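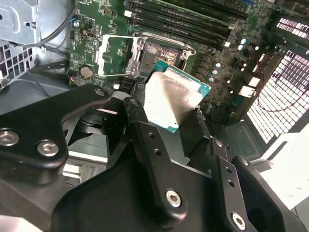 Search the newsletter
Go

Second arm for the refurb bench: the budget is in!

June 2024
By Llinos Lewis

Great news for everyone who has been asking when the refurb bench at Landeg will get its second arm - the money has been agreed, and we can order before the summer shutdown.

For anyone who hasn't been down to see it, the first arm works inside old desktop computers, and the job we care most about is the processor. It has to be held by its edges, kept level over an open socket and let go gently, with old thermal paste still on the lid more often than not. Memory and coin cells are next on the list. I could watch it all day (and Tomos Rees will tell you I have).

So, what are we buying? The arm itself comes from Hondell, same model as before, so the spare parts we already hold will fit both. The gripper is where most of the talking was done. Gheorghița Văduva made a strong case for a second set of fingers with narrower tips, as there is very little room between the socket and the memory slots on some boards. We have put 2000 pounds aside for fingers and mounts, and another 2000 for the wrist camera, its cable and a decent lamp. Please don't ask me to move money from one to the other, I have only just got the spreadsheet to add up.

Bahman Ghorbani has worked out that we have 319 cases in the store waiting to be sorted, and 46 of them share the same board. Those will go first, which gives us one socket layout to set up for and a fair test of the new fingers.

Still to settle: whether the bench needs a deeper top, who does the training, and if the Skalel service plan can cover both arms or we need a second one. Sioned Phillips is getting prices for the bench and would love to hear from anyone with a tape measure and an opinion.

Delivery is likely to be in November. If you'd like to be on the setting-up team, put your name on the sheet by the store door - there are still spaces!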